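Graldale footbridge stoppage

The Graldale footbridge stoppage was a navigation fault in a wheeled inspection robot, the Doltasent Usar, during trials on a timber footbridge at Graldale. The robot halted partway along the span, reversed without a command and struck a kickboard at low speed. There were no injuries and the bridge was not damaged beyond surface marks. The fault was traced to the way the robot's software handled repeated patterns in its camera view, and it is sometimes cited in discussions of visual odometry on boardwalks, slatted decks and similar surfaces.

Background

The Usar is a four-wheeled outdoor robot built by Doltasent for the inspection of paths, small bridges and drainage works. It estimates its own movement from wheel encoders, an inertial unit and a forward-facing wide-angle camera. Satellite positioning is used where available but is given a low weight near tree cover. The camera software, supplied by the firm Babić, follows small features from one image to the next and works out the distance travelled from their displacement.

The Graldale trials were meant to test the robot on routes too narrow for a service vehicle. The footbridge formed part of a 3000-metre circuit that also took in gravel track, mown grass and a short paved section. The robot had completed the other parts of the circuit before the bridge was added. Its travelling speed on timber was limited by the test plan to walking pace, and an operator with a handheld stop control followed behind.

Sequence of events

The robot entered the span under automatic control. According to the trial log, the first part of the crossing was normal, with the camera and wheel estimates in close agreement. The two then began to drift apart. The wheel encoders recorded steady forward movement, while the camera software reported that the robot was slowing, then standing still, and finally moving backwards.

At 187 seconds into the run the difference passed the permitted limit and the robot stopped, as designed. The stop should have been held until the operator cleared it. Instead, a recovery routine started 2 seconds later. This routine was intended to free the robot from loose ground by backing it along its last known track. As the stored track was by then wrong in both length and heading, the robot reversed at an angle and its rear corner met the kickboard. The operator pressed the stop control and drive power was removed.

Cause

The review found two separate faults, neither of which would have led to the contact by itself.

The first was aliasing in the feature tracker. Deck boards laid across the direction of travel give a series of nearly identical edges. If the robot moves forward by close to one board spacing between images, each edge may be matched to its neighbour, and the apparent movement falls to nothing or changes sign. The software had a check for this, but it relied on finding enough distinct features away from the ground. On the footbridge much of the side view was taken up by the railings, whose closely set balusters presented the same difficulty. The trees at the far end were distinct but too distant to give a useful measure of forward travel. The bright, overcast sky gave few usable features.

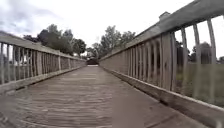
Timber footbridge with crosswise deck boards and slatted railings, seen along the line of travel.

The second fault lay in the recovery routine. The software treated any disagreement between wheels and camera as wheel slip, and no other explanation was allowed for. The routine was also able to release a protective stop, which was contrary to the robot's own safety specification. This permission had been set during earlier work on soft ground and had been left in place.

Corrective action

Doltasent withdrew the recovery routine from all Usar units and later reissued it in a form that needs confirmation from the operator. Reversing is now refused when the position estimate is marked as doubtful. Babić changed the tracker to test for regular spacing in the image and to lower the weight of the camera estimate where such spacing is found. The image rate on slatted surfaces was also raised, so that the movement between images stays well below one board width.

The trial procedure was amended as well. Crossings with railings on both sides are to be driven once by hand before automatic running is allowed, and the stop control is to be tested at the entrance to each span.

Remaining limitations

The revised software depends more heavily on the wheel encoders on timber decks, and its estimate of distance is therefore less reliable where the wheels do slip. The operating manual advises against automatic crossings in frost or on decks with heavy algae growth. Roughly a third of the original test plan for bridges was left for a later series of trials.

This article was last revised on September 20, 2026.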